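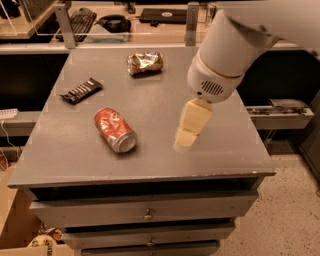

Grey drawer cabinet from above: red can, snack bar, and the gold and silver can at the back.

2022-08-29

Job 2058, the Grilisthorpe chairs. Bank holiday, so the yard was quiet and I had the bench to myself until Khairul came in after lunch, and I got more done than I have in ages (including, finally, writing this up properly instead of on the back of a sandpaper sleeve).

Where we'd got to: the first chair came apart nicely enough at the back legs, but the front seat rail would not shift. Whoever mended it before us used a modern white glue on top of the old animal glue, and the steam that softened the one did very little for the other. I'd been putting it off all last week. Today I tried warm vinegar, brushed into the shoulder of the joint and left under a rag, then topped up whenever I walked past. By mid-morning there was a bit of movement. I worked it with the small spreader, a quarter turn at a time and a good wait between turns, and it let go with a creak that had me convinced I'd split the leg. I hadn't. The tenon has some bruising along one edge but is perfectly sound.

Cleaning up took much longer than getting it apart, as it always does. The white glue goes rubbery with the vinegar and can be rolled off with a blunt chisel, but it hides in the corners of the mortise and you have to go after it with a dental pick. Please don't be tempted to scrape down to bright wood in there. These joints were cut snug and there's very little to spare - if we take the walls back we'll be packing them with veneer, and I would dearly like to get through this set without doing that.

Glue. I made up a fresh batch of hide glue from the Mandagi granules, soaked overnight in cold water and then warmed in the Nekix pot. I'm still getting used to that pot. The dial runs hotter than it claims, and I cooked the first lot past the point where I'd trust it, so down the drain it went and I started again with a thermometer hung over the side. Second lot was lovely, running off the brush in a thin unbroken string. I have put a pencil mark on the dial where it wants to sit. If you use the pot, use the mark and ignore the printing.

I glued a couple of offcuts of beech before going near the chair, one pair with the wood straight off the shelf and one with the faces warmed under the lamp. I left them clamped while I ate my sandwiches, which is nothing like long enough for a fair test, so I'll leave them be until tomorrow and then have a go at them with the mallet. My guess is that the warmed pair will win. You could feel the difference when rubbing them together: the warm ones grabbed slowly and gave me time to line things up, and the cold ones went to jelly almost at once.

Khairul Chong and I did the dry fit together. Worth writing down, as we went round in circles over it: the chair rocked on the bench, and we both assumed the new angle of the front rail was to blame. We had it apart and together again, looked down the legs, swapped ends, grumbled. Then Khairul put the chair on the saw table instead and it stood like a rock. So the bench has a dip in it, towards the vice end. I suppose we've been blaming chairs for that for years! Until somebody planes the top, test everything on the saw table.

Glue-up was done with the Emeck band clamp round the legs and softwood blocks at the corners. We had about 10 minutes before it got sticky, and that was plenty with two pairs of hands. I wouldn't want to do it alone. Order that worked for us: side rails into the back legs first, then the front assembly, then the band, then check the diagonals with the sticks before tightening fully. It was out by a whisker corner to corner, so I slackened off, leant on the long side and nipped it up again. Squeeze-out wiped away with a hot damp cloth. It's standing under the window now with a note on it asking people not to sit down.

Other bits. The cane for the seats hasn't come, and I'd rather wait for the proper width than make do with what's on the hook. The stain on the arms of the carver looks to me like old ink, and I'm in favour of leaving it. The lady who brought them in remembers her grandfather doing his accounts at the table in that very chair, and she was rather tickled when I pointed out the mark. I'll ring her before we decide.

She would like the whole set home in December for the family dinner, which is comfortable if the cane turns up and a bit of a scramble if it doesn't.

For tomorrow:
Break the beech samples and note how they fail, wood or glue line.
Band clamp off chair 2 after the tea break and not before.
Start vinegar on chair 3, front rail only. The back of that one is tight and I don't want it disturbed.
Sharpen the narrow chisel, the one with the yellow handle. I have been rude about its edge all day and it's my own fault.
More rags. The hot cloths have had most of the clean ones.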